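Workshop > Bench Automation > Tips
21/09/2023 — by Tyyne Turunen
Filed under: Grippers, Small Arms, Stuff We Tried

Picking fingers for a small arm: what I'd check first

I've been going back and forth on grippers for weeks now (Paavo Ikonen is sick of hearing it), so I'm putting my notes where other people can use them. Peg work is my favorite test. It's cheap, it's quick to set up, and it shows up a sloppy finger right away!

1. Grab more than one shape. A single peg tells you very little, so try it next to something blocky, the way the fingers have blue, brown and green pieces bunched up around them at the purple box. I do 12 tries per shape and write down every miss.

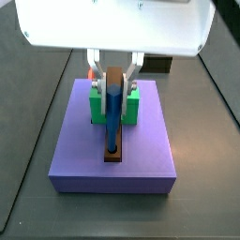 2. Look at the cable before you look at anything else. A loop around the wrist is fine until the last joint turns, and then it's tugging on your readings. I run the wrist through its whole turn by hand first — slowly — and only then tape anything down. An upright peg in a fixture makes a nice target for this, with plenty of room for the fingers to come down beside it.

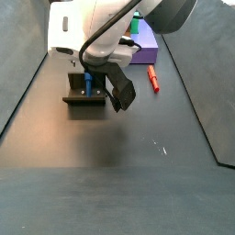 3. Check the wrist view for centering. With the blue peg standing between the fingers you can tell which side has the bigger gap, and here it's a bit closer to the right one.

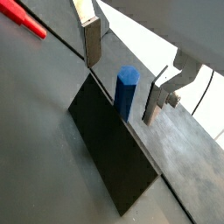 I nudge the offset, save it under a new name and go again. Pale housings can wash out under a strong lamp, so turn the light before you start messing with camera settings (I lost an evening to that one). My keep-or-return line is 95 percent on the plain peg. The Storix fingers passed, the Nollidel set goes back in October.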